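科学奖项新闻报道的写法比较
课程小组报告（第二稿，格式还没统一）

组员：Chiamaka Obi（资料、编码）、Bergþóra Nørgaard（访谈、写稿）
提交：2020年12月2日

一、做什么

题目六月份就定了，中间换过一次方向。原来想做“科学奖有没有用”，太大，老师退回来了。现在只看一件事：某个研究者得奖以后，媒体稿子里到底写了多少研究内容，写了多少别的（奖金、学校、籍贯、师承）。

选的奖是Fondby计算科学奖，规模不大，每年一位得主，稿子好收集。对照用Vestitz青年奖，给三十五岁以下的。

二、材料

共30篇。Fondby 的多一些，Vestitz 的少，因为青年奖很多媒体只发一句话简讯，不够长的没收。转载稿只算一次。有几篇是机器翻译过来的，人名都对不上，去掉了。

编码表按段落来，每段归一类：研究内容、个人经历、奖项本身、机构宣传、其他。两人各编一遍，不一致的当面讨论。“机构宣传”最容易吵，比如“该实验室成立以来培养了大批人才”这种，算经历还是算宣传？最后归宣传。

三、结果

1. 有14篇完全没有解释得主做的是什么，只给了领域名。“在算法理论方面有杰出贡献”，到此为止。

2. 奖金几乎每篇都有，而且多半在前两段。评审词原文反而少见，引用了也常常是截一半。

3. 得主本人的话，三篇里有直接引语，而且是同一句，应该都出自主办方的新闻稿。所以不能当成三次采访。这点第一稿写错了，已改。

4. 青年奖的稿子研究内容比例更高，有点意外。可能是得主名气小，没有别的可写；也可能是写稿的就是学校自己的人，手边有论文。样本太少，不下结论。

四、访谈

约了校报编辑Rudov，半小时，没录音，只有笔记。要点：
- 获奖消息通常当天就要发，找得主本人来不及
- 编辑不会读论文，摘要会看一眼
- 字数卡在1,000以内，背景一写就没地方了
- 标题一定要有学校名

另外联系了Jibrin通讯社，回了一封邮件，说可以回答书面问题，问题发过去以后还没有答复。如果期末前收到就补进附录。

五、问题

编码表的“其他”装了太多东西，应该早点拆开。时间分配也不好，找稿子花了太久，编码是最后赶的，第二遍明显比第一遍粗。

还有就是语言。我们只收了中文和英文的，得主里有人的母语媒体报道可能详细的多，没法看。

六、分工和后续

Obi 负责把编码表整理成可以公开的版本，删掉批注。Nørgaard 改第三部分，图表重画，现在的颜色打印出来分不清。参考文献格式下周统一。老师批注里问到的“师承”一类要不要单列，倾向单列，但要重编一遍，看时间。

附：配图
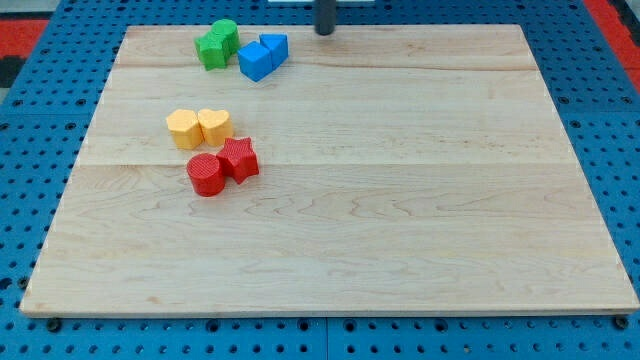

图1 浅色枫木板与成对的彩色小块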